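Home | About | Robot Stuff | Kitchen Stuff | Contact

The day the left hand quit on us

Posted Dec 5, 2021 by Fenna

Okay, so we've been teaching our two-armed robot to load a dishwasher, cups and plates mostly, and I have a fault story for you.

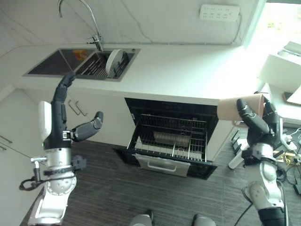
What went wrong

We were on run 62 and I was feeling pretty smug. Then the left hand just stopped closing. The arm still moved fine, it went wherever we sent it, but the fingers stayed wide open while the right hand carried on with its cup like everything was great (it wasn't!). No error on the laptop either. Rafail hit the stop button and we both stood there staring at it.

I blamed my code, obviously, and lost a whole evening to that. Melur finally wiggled the connector on the forearm and the fingers twitched. Bad cable! It had been flexing at the same spot every time the wrist turned, and when the signal dropped, our software kept reporting the last good position. So that's two problems, and the second one scares me more.

What we changed

New cable, with more slack and a proper clip. The software now stops both arms if either hand goes quiet. We've done nine runs since then and had one false alarm, which I'll take. Still need to fix the log messages.

Share this post: 9 shares | 4 comments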